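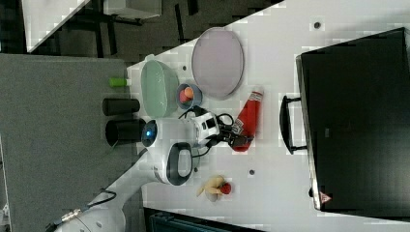
Leave the Table Full

When I moved to Prumdale, my kitchen table was the first furniture I bought, and for a long time I was ashamed of it. There was always something on it. My mother taught me that a table must be cleared after every meal, and I believed her for 34 years.

Now I think she was wrong, at least for small kitchens. I have 3 cupboards. If I put the colander and the pan away, I must take out four other things first to reach them, and then I cook less. In February I stopped. The ketchup stays out, even when it has fallen on its side. The fruit lives in a small blue bowl next to the plate, and I eat more of it than when it was in a drawer.

Of course there is a limit. A table that holds everything has no place for a cutting board. My rule is simple: what I use every day may stay, what I use every month must go.

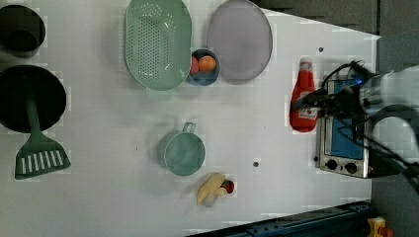 Lurdes Louro wrote to me that she tried the same and gave up after one month. For her, a pan left in sight is a job that waits for her, and she cannot drink her coffee beside it. She also said that guests notice.

I accept the part about the coffee. The guests I do not accept. Guests come to my home perhaps twice in a season, and I will not arrange my spatula for them. But I have started to wash the pan in the evening before I leave it out — so Lurdes has changed my kitchen a little too.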